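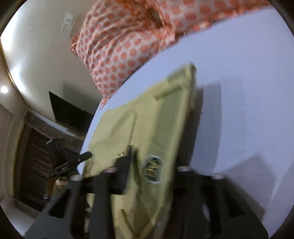

Equipment budget for next year: what we are asking for and why

The gripper budget goes to the finance office in November, so this item sets out where the household handling group stands and what each site should send in before then. Idris Humphreys put the figures together. Questions about them should go to him first.

We currently run three hand-held grippers across the Hostorville and Grarbridge sites. They are used for recording people doing ordinary jobs in furnished rooms: picking up clothes and towels, folding, making beds, clearing dressers. The recordings are then used to train the arm on the Rostora bench. Cloth work takes up most of the hours and causes most of the wear. A hard object gets gripped once and put down. A towel gets pinched, dropped, pinched again at the corner and dragged over a sheet, and the finger pads take all of that.

The request has two parts.

The first is one complete spare gripper, with its mount and fingers, at $2,536 delivered. Last year we lost most of a week at Grarbridge when a finger cracked at the base and the replacement had to come from the supplier. Both people booked for that week still had to be paid, and so did the room. A spare kept in Hostorville could have been at Grarbridge the next morning. The quote holds until the end of the year. It does not include a case, and we are not asking for one. The old cases are fine.

The second is $2,000 for consumables and repairs, to be held as a single line. In the past each site bought its own pads and screws out of petty cash, and we ended up with two sizes of pad that do not swap. Ingrid Calloway at Grarbridge will order for both sites from now on. Send her what you have on the shelf, including opened packs, before she places the first order. If you are not sure which size you have, send one to her in an envelope.

Several people asked about the Murakami bench arm that was shown to us in the spring. It is not in this request. The purchase price could probably be managed over two years, but the arm also needs a fixed base, a power circuit we do not have at Hostorville, and a service plan priced separately. We have asked for a written price on the service plan and have not received it. Until we do, there is no total to put in front of anyone. Idris will raise it again for the following year if the number comes back in a range we can work with.

Room rental is budgeted separately and is not changing much. We pay by the session, and a furnished bedroom costs the same as a kitchen. The bedroom has been the better value. With a bed, a dresser and enough floor to walk around, one person can get through folding, pillow and drawer tasks without moving to another room. Kitchens need cleaning up between takes. Please keep that in mind when you plan your sessions for the first quarter, and book bedrooms in blocks if the dates allow.

There is a small amount for linens and clothing, $120 for the year. It has not been fully spent in either of the last two years. Please use it. Buy secondhand where you can, and look for variety in weight and color. Plain sheets are well covered. Patterned bedding, thick towels and anything with a patch or badge sewn on are all useful to have in the mix, and so are fitted sheets, which everyone avoids buying. Keep receipts, even from thrift stores. A photo of the receipt is acceptable if the paper one is fading.

What we need from each site:

Hours of use for each gripper since the last service, taken from the sign-out sheet.

A list of parts replaced, with dates if you have them.

Any damage that has been taped or glued and is still in use. This will not be held against anyone. It affects how many fingers we order.

Planned sessions for the first quarter, split into cloth work and everything else.

Send all of it to Idris by email, in whatever format you keep it. He will put it into the spreadsheet. If your sign-out sheet has gaps, give your best estimate and mark it as an estimate.

Ingrid will be at Hostorville for the next service day and will bring the spare pads she has. Sites with a gripper due for service should have it there by 9:00 a.m., with the fingers still attached.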